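How I record two-handed demos with hand-held grippers

I've been collecting manipulation data for the Josness project since April, and people keep asking me for the setup, so I'm writing it all down in one place. We're at 603 demos now and I've thrown out plenty more than that (my first batch was garbage, sorry Keerthana).

You'll need 2 hand-held grippers with marker cubes, a head camera, and a table you can walk up to. I like a round one.

Start with the markers. Wipe every face of the cubes, then run the detection check with the grippers held where you'll really be working. If a tag drops out when you turn your wrist, fix that first! I lost a whole afternoon to one smudge.

Next, pick one object and one small job. Ours was a wicker organizer with a tray in front and a small white block in it. Write the task down in a single sentence before you record anything, and tape it up where both of you can read it.

Then record. Both hands start out over the table, hold still for a beat, do the job at a normal pace, and hold still again. Don't go in slow motion — the policy learns your slow motion too.

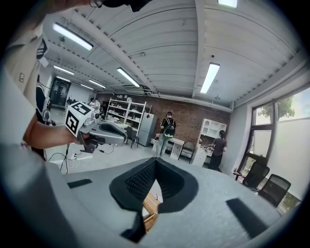
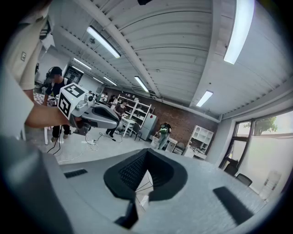 Gripper cameras for the first two, head camera for the next two.

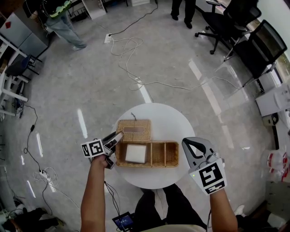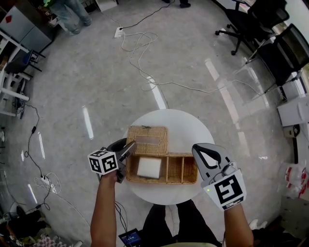 Once you have 14 good takes, stop and replay them before you do more. Peter Šimek on our team plots the hand paths on top of each other, and a bad take sticks out right away as a jump or a gap. Delete it, don't patch it. I tried patching and the trained policy twitched at exactly those spots.

For training, I got nowhere useful on this task under 300 demos. Past that it got a lot steadier, and moving the organizer a little between takes helped more than adding extra takes with it parked in one place. I shift it a hand's width or turn it slightly, and I note the change in the log.

My log is just a text file: take number, who was holding the grippers, keep or toss. Custódio Pacheco has a fancier version in a spreadsheet if you want his.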